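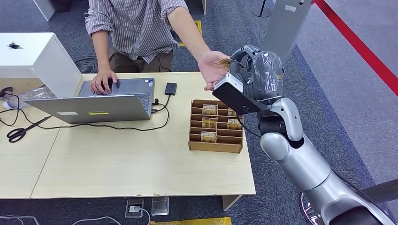 Week two of collecting card examples for the Langat project. A few people asked what the days look like, so I'm putting it in a thread.

The task is sorting cards into a tray with slots. A person holds out a card, the hand takes it, and the arm puts it in a slot. The model has to learn this from recorded examples, and we need 200 good ones per card type before the first training run.

At the moment we are at 118 for the gold cards. That figure is after throwing out the bad takes. I don't keep a tally of the bad takes but the folder is large.

One example starts when the person holds the card out and ends when the hand has let go and moved clear of the tray. Anything shorter gets binned. Early on we kept clips that stopped as soon as the card was in the slot, and the model we trained on those never learnt to let go properly.

The handover is the slow part. People don't hold cards the same way twice. Palm up, pinched at a corner, flat between two fingers. We want all of that in the set, so I've stopped telling people how to hold it. I only ask them to keep still once the fingers start to close.

A thin card is awkward for a robot hand. There is very little edge to get hold of, and if the fingers close too far the card bends. If they don't close far enough it slips on the way to the tray. Both kinds of failure look fine for the first half of the clip, so you have to watch every one to the end.

The tray is brown cardboard with cardboard dividers. I like it. The slots are narrow, the dividers give a bit when the card touches them, and if the arm comes down too hard we've lost a bit of cardboard. We tried a rigid tray at Pallholm last spring and spent more time checking the wrist than recording.

We don't start every take with an empty tray. Some begin with cards already standing in it, in different slots, some with gaps in the front row, some with gaps at the back. Otherwise the model learns that the first slot is always free, then pushes a second card in on top of the first.

Which slot gets the next card is set by a list, and the list is shuffled. Left to myself I always pick the easy ones near the front. I checked my own takes from the first morning and that was exactly what I'd done.

Labels. Each clip gets a start time, an end time, the slot, the card type and one of 2 marks: keep or bin. We used to have a third, "maybe". It filled up and had to be gone through again by hand, so it went.

Cables took up a whole afternoon. The arm moves a long way between the handover and the tray, and any lead that is a bit short will tug at the end of the reach. It shows up in the recording as a small jerk. The model will copy a small jerk faithfully. I now run the arm through its full reach before the first take, with nothing in the hand, and watch the leads.

Someone replied asking whether a simulator would be quicker. For the reaching, yes, and the Canau group do it that way. For bendy cards and human hands I haven't seen one I'd trust yet. We'll mix the two later on and see what happens.

Another question was about pace. A clean take is short. Resetting takes longer than the take: cards out, new layout in, check the list, check the card isn't creased. Creased cards go in a separate pile. They'll get their own set once the flat ones are done.

Sleeves matter more than I thought they would. The first model did well with the one person it had seen and badly with everybody else. So now we swap the person handing over every hour and ask them to come in whatever they normally wear. Stripes, plain, rolled up, a watch or no watch, all useful.

Same with the light. Mornings at Hutovholm are bright on one side of the table and the glossy print on some cards washes out. I used to wait for it to pass. Now I record through it and note the time.

Backups go out at 5 pm, two copies, and I open one clip from each copy to check that it plays. I lost a day's work once by trusting a progress bar.

Plan from here: finish the gold cards, then 200 of the plain white ones, then a first training run with nothing clever in it. I'll post the failures when we have them, sorted by slot.

If you're doing something similar with thin objects, I'd like to know how you mark a take where the card goes in leaning. I'm keeping them for now.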